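# Cómo quitar las manchas de té y café de las tazas

Las tazas blancas de cerámica cogen con el uso un cerco marrón que el lavavajillas no siempre elimina. Son los taninos, que se agarran al esmalte y sobre todo a los arañazos finos que deja la cucharilla. Se quitan con bicarbonato y un poco de paciencia.

## Qué hace falta

- Bicarbonato sódico de uso alimentario
- Un estropajo suave, del que no raya
- Agua caliente
- Ácido cítrico, solo para los casos difíciles

## Limpieza normal

1. Enjuaga la taza y escúrrela, pero no la seques.
2. Echa una cucharadita de bicarbonato en el fondo y añade unas gotas de agua hasta formar una pasta espesa.
3. Extiende la pasta con el dedo por las paredes y déjala diez minutos.
4. Frota en círculos – sin apretar – e insiste en la línea donde suele llegar el café.
5. Aclara con agua caliente.

Si la taza tiene filo dorado o dibujos pintados sobre el esmalte, prueba antes en la base. En mi casa hay dos de Bustska que perdieron el borde dorado por frotar de más.

## Manchas antiguas

Disuelve una cucharada de ácido cítrico en medio litro de agua caliente, llena la taza y espera media hora. Vacíala, aclara y repite la pasta de bicarbonato. No mezcles nunca el ácido con lejía: desprende cloro. Dulce Maldonado me recomendó las pastillas de limpiar dentaduras y también sirven, aunque salen más caras.

## Secado y almacenaje

Seca el interior con un paño de algodón y deja la taza boca arriba un rato antes de guardarla. Un estante de rejilla va bien para esto porque deja pasar el aire, y en la parte de abajo caben los tarros pequeños.

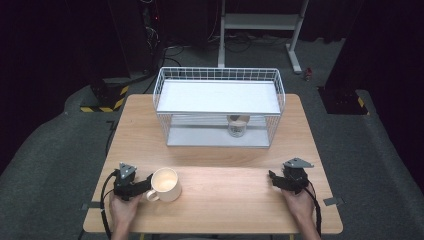 ## Cada cuánto repetirlo

Con dos cafés diarios, una vez al mes. Con té negro, cada dos semanas. El té verde mancha menos, pero deja un velo amarillento que sale con la misma pasta.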